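Hostwood Community Kitchen, Drisuncombe
Progress report to the Breveck Fund
Reporting period ending March

1. Summary

Work on the drainage and ventilation packages is complete. The electrical package is two weeks behind programme owing to a late meter upgrade. Spend to date is within the approved budget. No change to the grant total is requested.

2. Drainage

The old clay run under the rear yard was surveyed and found to be cracked at two joints. It has been replaced with new pipe laid to the fall shown on the Joshi drawings, revision C. A grease trap has been fitted upstream of the inspection chamber. The run passed its air test at the first attempt and the trench has been backfilled. Reinstatement of the paving will follow once the delivery route is no longer needed.

3. Ventilation

Extract ductwork has been installed from the cooking position to the roof outlet. Measured noise at the nearest boundary with the fan at full speed was 64 dB, which is above the planning limit. A silencer has been ordered from contingency at a cost of £3,319. The reading will be repeated after fitting and the result sent to the Fund separately.

4. Electrical

The network operator moved the meter upgrade twice. First fix is finished on the ground floor. Second fix cannot start until the new supply is live. The contractor has agreed to hold the quoted day rate.

5. Interior finishes

Wall linings are complete. Floor screed is curing and moisture readings are being logged daily. The worktop finish remains to be agreed. A brown veined marble effect is the current preference, subject to the supplier confirming heat resistance in writing.

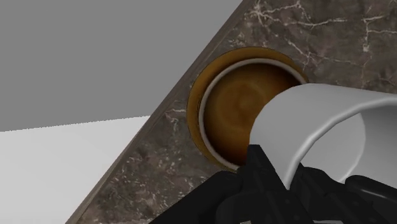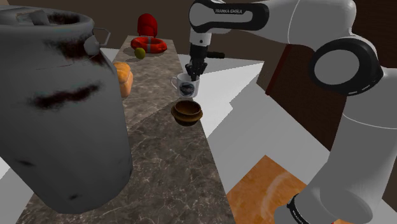
The tiling order is on hold until the worktop has been signed off, as the upstand height affects the bottom course. Lead time for tiles is currently quoted as three weeks from order.

6. Risks

Further delay to the supply upgrade would push back commissioning of the ovens and the food hygiene inspection. The silencer adds weight to the duct supports, and Joshi are checking the fixings.

7. Next period

Supply connection, second fix, silencer installation and repeat noise test. The next claim will be submitted with the contractor's valuation attached.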